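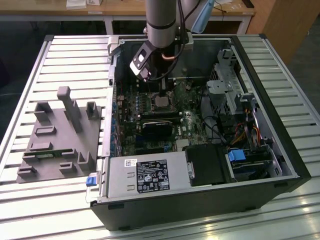 4 min read

Ratree Chaiyaporn keeps old computers going in Gastard, and she has got half the village hooked on it. Her repair evening started last June with 11 people round one kettle. Now the hall is packed, and I can see why — it's wonderful to watch someone hear their old machine hum again!
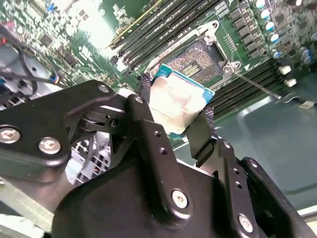

Most of what comes in needs a good clean, more memory or a new drive, and a bill over £100 is rare. Bình Phan had been ready to bin the family computer until Ratree found him a second-hand part. His daughters do their homework on it now, and he has come back every month since, usually with cake and a neighbour's laptop under his arm.
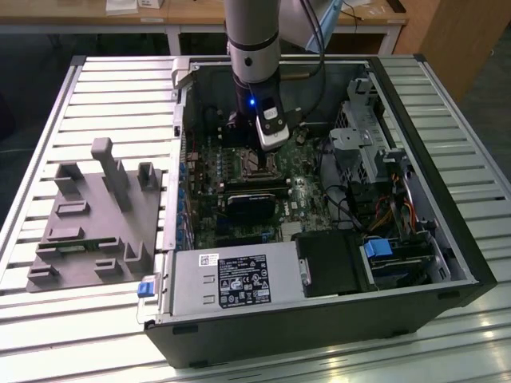

An open desktop tower on the workbench, with its green motherboard showing.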